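Lellow 茶点柜项目进展报告
呈：Nowakowski 基金会 社区空间资助组
报告人：Nantana Panyasiri（Rundirus 公共活动楼）
2026年4月16日

各位好：

先说最让我们高兴的一件事：柜子立起来了，而且大家真的在用。上一份报告里我们还在为柜子做多宽、门朝哪边开、要不要门争来争去，这一份终于可以写具体的东西了。写的时候我把笔记本翻了一遍，发现里面一半是关于饼干盒的，请各位多包涵，这个项目走到现在，饼干盒确实占了我们很大一块心思。

按照资助协议，这份报告写到目前为止的进度、经费使用、遇到的麻烦和下一步安排。附表另行寄送，正文里只提要紧的数字。

一、这一阶段做了什么

资助款到位以后，我们先做的是清理。Rundirus 二楼的茶水间，来过的人应该都有印象：靠墙一排旧搁板，茶叶罐、糖包、纸杯、过期的汤料、不知道哪一次聚会剩下的彩色蜡烛，全堆在一起。想泡一杯茶，得先把三样东西挪开，喝完以后再也没有人记得该把它们挪回哪里。

清理是 Darnell Alcantara 带着大家做的，他定了一个很简单的办法。所有东西全部拿下来，摊在长桌上，按“今天就能吃”“要烧水才能吃”“不是吃的”分开。听上去很粗，做起来却特别快，一个下午就把搁板腾空了。过期的扔掉，没开封而我们用不上的送去楼下的共享食品架，蜡烛归到节庆用品箱里（顺便说一句，节庆用品箱现在也满了，这是另一个项目的事，我先不在这里提要求）。

旧搁板拆下来以后，墙面比预想的要糟，有几处螺丝孔把灰皮带下来一大块。Miłosz Kubiak 补了墙，刷了两遍漆，颜色是和隔壁阅览室一样的暖白。这笔钱原来的预算里没有，我们从杂项里出了，附表中单列。

接下来是柜子。制作交给了 Jelleck 木工坊，和计划一致。第一批做的是方形小柜，浅色橡木，木纹留着，没有上有色漆。选方形是因为它可以单独放在桌上，也可以两个并排，将来换房间、换桌子都好办。Ryszard Walczak 在工坊那边跟了整个打样过程，每一次改动都有记录，哪位想看打样笔记，我可以寄一份扫描件过去。他写得非常细，连哪一面的木纹更顺都写了。

柜子到货那天，楼里有一种过节的气氛。合唱队刚好排练结束，一群人围过来摸柜子的边角，有人当场就问能不能给他们排练室也来一个。我们说要先看看茶水间用得怎么样，但说实话心里是很得意的！

二、关于尺寸和摆放，我们学到的东西

这一节会写得长一点，因为资助组上次的反馈里专门问到：一个放茶点的柜子，到底有什么可试的？

可试的比我们想的多。茶点盒的形状千奇百怪。茶包盒大多扁而长，麦片盒高而薄，圆罐怎么放都浪费角落，袋装的坚果一开封就塌下去。我们原来在申请书里写的是“分层收纳”，写得很轻松，真的放起来才知道，一层的高度差两指，能放进去的东西就完全是另一批了。

所以打样阶段我们没有先定隔板，先做的是摆放练习。做法是把小柜放在桌子靠后的位置，前面留出一片桌面，把平时真正会买的东西一样一样拿来试：平放、侧放、立着放，从左边拿、从右边拿，拿出来再放回去。每试一样就在卡片上写一句话，写顺手不顺手、盒子上的字看得见看不见、旁边的东西会不会跟着倒。卡片到现在攒了500张，装在一个鞋盒里，这个鞋盒是本项目目前最值钱的资产。

卡片里讲得最多的是硬纸盒。纸盒好放，边是直的，可以靠着柜壁，也可以彼此靠着。平放最稳，可是平放之后只能看到窄窄的一条边，下面压着的那盒就等于不存在了，要等到有人彻底翻一次才会重见天日。立着放能看到正面，拿取也快，一只手就够。问题在于窄的那一端着地的时候，盒子容易往前或者往后倒，尤其是吃掉一半以后，里面的内袋滑到一边，重心就偏了。

Czesław Olszewski 对立放这件事特别有热情。他从前在面包铺站过很多年柜台，对“伸手就能拿到”有一套自己的标准。他的要求是，站在柜子前面的人不用弯腰、不用侧头，就应该看得见每一盒是什么。我们照他的标准重新排了一遍，柜子里能放的总量少了，可是剩在角落里没人碰的东西也少了。对一个公共茶水间来说，这笔账我们觉得很划算。

还有一点是从卡片里慢慢看出来的：放回去比拿出来难得多。拿的时候眼睛盯着想吃的那一样，手自然就过去了；放的时候人已经在想别的事，杯子在另一只手里，嘴里还嚼着，盒子多半是被随手一搁。要是柜子里留的空位刚刚好等于盒子的宽度，放回去就得对准，对不准的人就会把它搁在柜顶。我们试了好几种空位，最后的结论是每个位置要比盒子宽出一个大拇指。宽出两个拇指，旁边的盒子就会歪过来，又要人去扶。
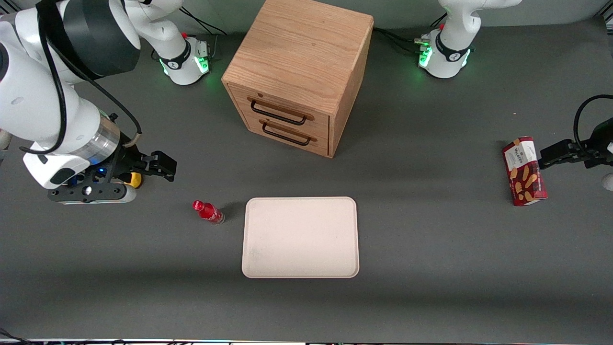 一个大拇指的余量，后来成了我们跟 Jelleck 沟通时的正式用语。Ryszard 把它写进了第二版的隔板说明，木工坊的师傅在旁边画了一个拇指，比着量了量，然后写上了自己的尺寸。我们很喜欢这张纸，已经请他们留好，将来做展板的时候用。

黄油酥饼、消化饼、姜饼这一类的盒子，在卡片里出现得格外多，主要是大家爱吃，买得勤。它们的大小恰好又很适合拿来当“标准盒”：比茶包盒大，比麦片盒小，成年人单手握得住，孩子要两只手。隔板的间距就是先照这一类盒子定下来，再往两边调的。有人问为什么不拿茶包盒当标准，茶包盒太轻，轻的东西怎么放都好放，试不出毛病来。

也有失败的。我们试过在柜子里放小藤篮，把散装的东西集中起来，想法很美，结果篮子变成了一个小型的旧搁板，什么都往里丢。两个星期以后倒出来一看，有回形针，有一枚棋子，有半管护手霜。篮子撤掉了，棋子还给了棋社。

标签也走过弯路。第一版标签写得太细，写到了“无糖燕麦饼干（大）”这种程度，可是采购的人不一定买得到同一种，标签和东西一对不上，大家就连其余的标签也不信了。第二版只写大类：茶、咖啡、饼干、咸的、给孩子的。“咸的”这个类别是 Darnell 坚持要的，他说人想吃咸的东西的时候不会管它叫饼干还是薯片。事实证明他说得对，这一格是消耗最快的一格。

三、使用情况

柜子开放以后，我们没有装计数的东西，也没有请人签到，采用的是申请书里写的办法：每天闭楼前由当值的人看一眼，在墙上的表格里写三句话以内的记录。到写这份报告为止，记录了38天。有几天漏记，原因就是忘了，表格上也老老实实地空着。

我把记录通读了一遍，挑几条抄在下面，原话照录，只改了错别字。

“饼干那一格整整齐齐，咸的那一格空了。”

“有人把茶和咖啡换了位置，换完以后其实更顺手，没有换回来。”

“柜顶上有一只杯子。洗了。”

“孩子那一格的东西被放到了成人那一格，看高度像是孩子自己放的。”

“今天没什么可写的，都在原位。”

最后这一句在后半段的记录里越来越多，我读到的时候特别开心。管理一个公共茶水间，能够写下“没什么可写的”，在去年是想都不敢想的。

茶和咖啡换位置那件事，我们后来讨论过。烧水壶在左边，原来茶也在左边，觉得顺理成章；可是喝茶的人习惯先拿杯子再拿茶包，杯架在右边，茶放右边就少走一个来回。换位置的人到现在也没有露面，我们在表格下面写了一行谢谢。

楼里使用茶水间的固定小组有24个，从早上的伸展班到晚上的语言角都算在内。我们原先担心小组之间会为了柜子里的空间闹不愉快，所以准备了一份分区方案，每组一小格。方案打印好了却一直没有贴出去，因为大家用着用着就形成了默契：公共的放柜里，自己组的带回去。目前我们倾向于不贴，再观察一段时间。资助组如果有不同看法，请告诉我们。

关于孩子那一格，多说几句。申请书里把它放在最下层，理由是孩子够得着。实际用下来，够得着是够得着，可是下层的东西从大人的角度看不清楚，补货的时候常常漏掉。Czesław 提议把小柜整个抬高，放到桌面上，下面一层也就跟着上来了，孩子踮一踮脚还是能拿到。我们照做了，补货漏掉的情况基本没有再出现。代价是桌子前面得留出空来，不能再堆传单。传单挪到了走廊，编传单的同事一开始有点舍不得，后来发现走廊里拿的人更多。

年纪大的几位使用者给了我们很好的意见。一位手指不太灵活的女士说，盒子和盒子之间如果贴得太紧，她要用指甲去抠，很不舒服。这和我们从卡片里得出的大拇指余量完全对得上，听她讲的时候 Ryszard 差点拍桌子。她还建议把最重的东西，比如玻璃罐装的咖啡，放在不用举高手臂就能拿到的地方。现在咖啡在中间一格，罐子后面不再放任何东西，拿的时候不会碰到别的。

四、补货与整理

补货的节奏也定下来了。以前是谁想起来谁去买，一买就买一大堆，再忘上很长时间。现在每周补一次，由一个人负责，按墙上的小单子买，买回来当场拆掉外面的大包装，照标签放进柜子。当场拆这一条是 Miłosz 加的，他补过两次货以后发现，只要大包装没拆，东西就会连着塑料膜在地上待到下一周。

整理的步骤我们写成了一小段话，贴在柜门内侧的位置（第一批柜子没有门，所以实际上贴在侧面），全文如下：

先把快吃完的拿到前面。开过封的用夹子夹好，再放回盒子里。盒子立着放，有字的一面朝外。歪了的扶一下。空盒子压扁，放进纸类回收。柜顶不放东西。

就这么多。之前有一个版本长达一整页，没有人读完过，包括我自己。

夹子值得单独表扬。买夹子的钱在整个预算里小得几乎看不见，效果却好得出奇：内袋夹住以后不再往一边滑，立着的盒子也就不容易倒了。前面说的重心问题，有一大半是靠夹子解决的。如果有别的活动楼来取经，我第一句话就会说，先去买夹子。

空盒子也有意思。很多人吃完最后一块会把空盒子放回原处，看上去满满的一格，拿起来轻飘飘的。我们试过写提示，收效一般。后来 Darnell 在柜子旁边放了一个扁扁的纸箱，专门接空盒子，情况马上就好了，人手边有个去处，自然就放过去了。纸箱满了由当值的人带下楼。

饼干屑是个老问题，没有什么妙招。柜子里铺了可以抽出来的薄垫，每周补货的时候抽出来抖一抖、擦一擦，再放回去。橡木本身很好打理，湿布擦过再用干布带一遍就可以。工坊交代过不要用带香味的清洁剂，怕气味留在木头里，饼干吃起来像柠檬。我们严格遵守。

五、经费

本期支出最大的一项是柜子的制作，按照与 Jelleck 签订的合同分两次支付，首付款3,000已经付清，尾款在第二批交货并验收以后支付。其余支出包括补墙的材料、夹子、薄垫、标签纸，以及打样阶段用来练习摆放的各种茶点。

茶点这一项我想解释清楚。练习摆放必须用真的东西，空盒子的重量不对，试出来的结果也不对，这一点我们在打样初期吃过亏。买来的茶点在试完之后全部放进了柜子供大家享用，没有浪费。票据都留着，粘在附表后面，有几张沾了一点油，请各位见谅。

补墙的支出超出了原来的安排，已经用杂项补上，总额没有超。运输费比预算低，因为 Jelleck 的货车正好往这个方向送别的订单，只收了我们很少的一部分。省下来的钱，我们希望用在第二批柜子的隔板上，做成可以自己上下调的。如果这样的调整需要书面申请，请把表格发给我，我当天就填。

六、遇到的困难

交货比计划晚。木料到工坊以后需要放一阵子，让它适应室内的干湿，师傅不肯赶，我们也觉得不该赶。这段时间我们用来多做了摆放练习，鞋盒里的卡片有相当一部分就是那时候写的，所以晚得也不算冤枉。

第一批柜子里有一个，隔板插进去有点紧，天气潮的时候更紧。Ryszard 用砂纸磨过一次，好了一些，还没有完全好。工坊答应交第二批的时候一起带回去修。这个柜子目前放在阅览室，里面放的是杂志和老花镜，不怎么需要动隔板，不影响使用。

人手方面，当值的人换得比较勤，新来的人不知道规矩，会按自己的习惯收拾一遍。这不算坏事，前面说的茶和咖啡换位置没准就是这么来的。可是标签有时会被挪走，挪走以后后面的人就跟着乱。我们打算把标签从贴纸换成可以卡在隔板边缘的小木条，样子请工坊一起做，木料用边角料就够。

另外有一件小事，还没有想好怎么办：大家太喜欢黄油酥饼了。补货当天放进去，第二天就只剩一盒底。有人提议限量，有人提议多买，有人提议把它藏在麦片后面。Czesław 坚决反对藏，他说柜子的全部意义就在于看得见。暂时的做法是把补货那天错开，不固定在同一天，让不同时间来的小组都有机会碰上。效果还要再看看。

七、下一步

第二批柜子已经下单，计划九月之前全部到位，分别放在排练室、语言角和一楼的门厅。门厅那一个我们最期待，也最拿不准。茶水间里的人都是来坐一坐的，门厅里的人穿着外套，背着包，多数只停一小会儿，拿东西的方式会很不一样。打算在门厅正式摆放之前，再做一轮摆放练习，这次请穿着厚外套、戴着手套的人来试，看看一个大拇指的余量还够不够。我猜不够，Ryszard 猜够，我们赌了一盒姜饼。

可调隔板的样品，工坊说已经在画图。我们提了两条意见，一条是调的时候不用工具，另一条是调好以后隔板不能因为有人从下面顶了一下就跳起来。第二条来自一次真实的事故，一位先生拿麦片拿得太高兴，把上面一层整个顶了起来，糖包撒了一桌。人没事，糖包也没事，收拾了好一阵子。

摆放练习的卡片，我们准备整理成一本薄薄的小册子，给别的活动楼参考。内容会包括各种形状的盒子怎么放、空位留多宽、标签写到多细、夹子买什么样的。Miłosz 在做分类，目前分到“圆罐”，他说圆罐是最难的一章，因为每一张卡片的结论都不一样。有人主张圆罐放在柜角，有人主张单独放一排，还有一张卡片上只写了“不要买圆罐”四个字以外加一个叹号，我们决定原样收进册子里。

小册子的印刷费用在原申请里已经列了，不需要追加。初稿完成以后会先寄给资助组，请各位在印之前提意见，特别是想听听你们觉得图解需要多到什么程度。我们自己看这些东西看得太久，已经分不清哪些是常识、哪些需要讲了。

合唱队的请求我们没有忘。排练室的柜子会比茶水间的少一层，留出高度来放保温壶，他们唱完以后要喝热的。指挥来量过两次壶，第二次带来的壶比第一次的高，所以尺寸又改了一回，已经通知工坊，图纸上更新过了。

八、需要资助组协助的事

运输费结余转用于可调隔板，请确认是否可以。

下一次来访，如果时间合适，请安排在下午，茶水间那时候人最多，柜子也最热闹，能看到大家怎么拿、怎么放，比听我讲要清楚得多。来之前告诉我们喜欢茶还是咖啡，吃甜的还是咸的。咸的请早点说，那一格空得很快。

小册子初稿的收件地址，请告诉我是寄到办公室还是寄给具体的某一位同事。

附表一：支出明细及票据
附表二：每日记录表（复印件）
附表三：Jelleck 第二版隔板说明（含拇指图）

Nantana Panyasiri
代 Lellow 茶点柜项目组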